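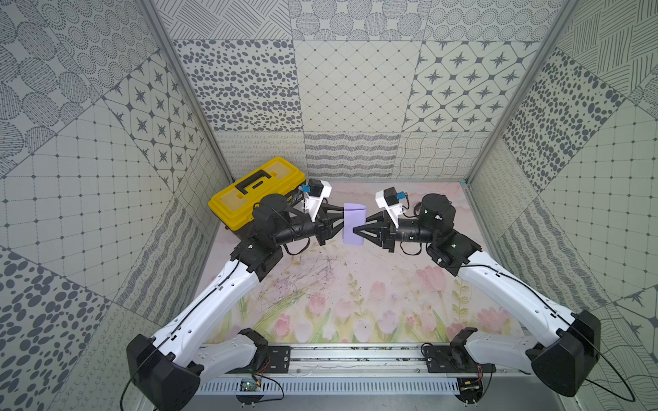
It's a cloth, put it in the drawer and shut the drawer, was Wenjie Su's contribution when we presented our topic, and we have tried to keep it in mind for the length of this report. Our question was whether a small cleaning cloth folded to stand on its edge is worth the trouble compared with one laid flat in a pile. Wenjie considered the matter settled. We had a semester to fill.

Team: Jiahui Xie, Ruoxi Dong, Zixuan Mao
Course project, Household Design and Storage

Background

The upright fold has been popular for a while. You fold the cloth into a narrow rectangle, set it on edge, and file it in a drawer like a folder. Its fans say you can see everything you own. Its critics say you can see everything you own.

Ruoxi's family belongs to the pile school. Jiahui converted to upright folding two years ago and has been difficult about it ever since. Zixuan keeps his cloths in a shopping bag on a doorknob, a method we found no literature on.

Materials

We used plain lavender microfiber cloths from Morivine, bought in one pack so nobody could blame the fabric. The drawer came out of an Undar kitchen unit that Jiahui's aunt was replacing. It sticks on the left side, and we left it that way on the grounds that most drawers do.

Our worktable has a tulip print, pink with green stems, and the walls around it are patterned gray-and-white tile. Lavender shows up well enough against this. We first tried a cream cloth and kept losing the edges of it among the flowers, so the cream ones went back to Ruoxi's kitchen. The yellow toolbox and the scissors live on the table. The scissors were for trimming care labels, which stick out of a finished fold like a tongue.

The fold

1. Lay the cloth flat and smooth it from the middle out.
2. Bring the long sides in so they overlap. Press lightly.
3. Fold in half, short end to short end.
4. Fold again, and stop when the cloth is a narrow rectangle.
5. Turn it so the rounded fold is on top and the loose layers are at the side or underneath.
6. Hold it at both sides until it is square. Let go.

Step 5 took most of our attention. With the layers on top, the cloth opens like a bad book. With the rounded fold on top you get a clean edge to grab, and the drawer looks as though somebody responsible owns it. Jiahui would like it recorded that she said this in the first week.

Step 6 is where beginners squeeze. A hard pinch from one side gives you a wedge, and a wedge leans on its neighbor until the whole row is lying down. The sides want the same light pressure, applied low.

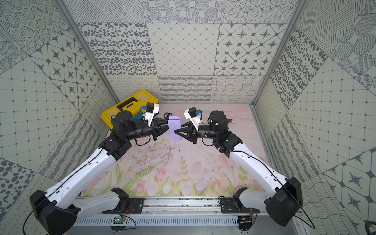 Trials

We did 400 folds in all, split between the upright fold and the flat pile. After each batch we filled the drawer, opened and closed it the way a person does while talking on the phone, and took out a cloth from the middle. Then we looked at what was left.

The pile did what piles do. Taking the top cloth was quick and harmless. Taking one from the middle brought its relatives along. By the end of an afternoon the pile had acquired a slope, and the cloths at the bottom had clearly been forgotten by everyone, including us.

The upright row held its shape as long as the drawer was nearly full. Half empty, it collapsed toward the back every time the left side stuck and then gave. We tried a cardboard divider cut from a Toletti pasta box, and it worked so well that Ruoxi was annoyed — her preferred result had been going nicely until then.

Folding speed was less flattering to the winner. All of us were slower with the upright fold, and Zixuan, who was slowest, got no faster with practice. He asked that his times be kept in the appendix, and they have been.

Problems

Washing changed things more than we expected. A cloth fresh from the pack has its factory creases and more or less folds itself. After a few washes it is softer and slides, so step 2 needs a firmer press. We should have washed everything before starting. We washed everything in the middle, which means our early and late batches can't fairly be compared, and Professor Ye has already written "why?" next to that sentence in our draft.

We also never agreed on what counts as fallen over. Jiahui wanted a leaning cloth scored as standing. Ruoxi wanted it scored as down. We settled on half a point and stopped discussing it at lunch.

Findings

For a drawer you keep full, fold upright, rounded edge on top, and put in a divider. For a drawer that is usually half empty, a flat pile is easier to live with. Lanying Han read our results and asked how many cleaning cloths a household really needs. We hadn't looked into that. Our best guess is 4, and at that number the shopping bag on the doorknob does perfectly well.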